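Geltmont Workroom Refit
Progress report to the Clurnico Fund, September

We are very happy with where the room stands at the end of this period! The last report ended with the carpet down and most of our belongings still in the hallway. Since then we have moved everything back in, and people are working in the space every day.

The long tables are in use under their black coverings, and the white table has its place beside the divider. Storage went along the back wall as planned, with the blue unit and the gray cabinet both on the floor plan you approved. Boxes are still stacked up high there, and going through them is the main job left.
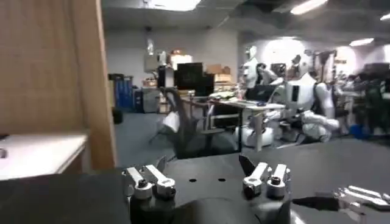 Workroom looking toward the back wall, with storage and desk.

The divider has made a bigger difference than we expected. We chose the woven style from Laka over the solid panels in the first quote, and it came in $402 under budget. It breaks up the room nicely and still lets you hear if somebody calls from the other side (handy at lunchtime).

Table coverings took more fiddling. The black fabric looks great and cuts down on glare, but it creases when the tables get shifted, and we want a better way to fasten it. We plan to try clips on one table first. White cloths for wiping down and for folding work are now kept at the tables, which saves a lot of walking.

Cables remain our weak spot. They still end up in a tangle on the white table, next to snacks and eyeglasses, and we would like to put $200 of the divider savings toward trays and ties from the Thomas catalog. Please let us know if that change needs a separate form.
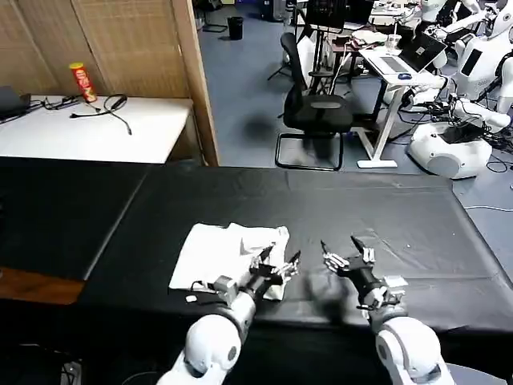

When will the remaining boxes be sorted?
We have set aside 9 afternoons for it, starting at 3 p.m., and expect to finish before the next report.

Still open: cable trays, fabric clips, labels for the blue unit, final invoice for the carpet.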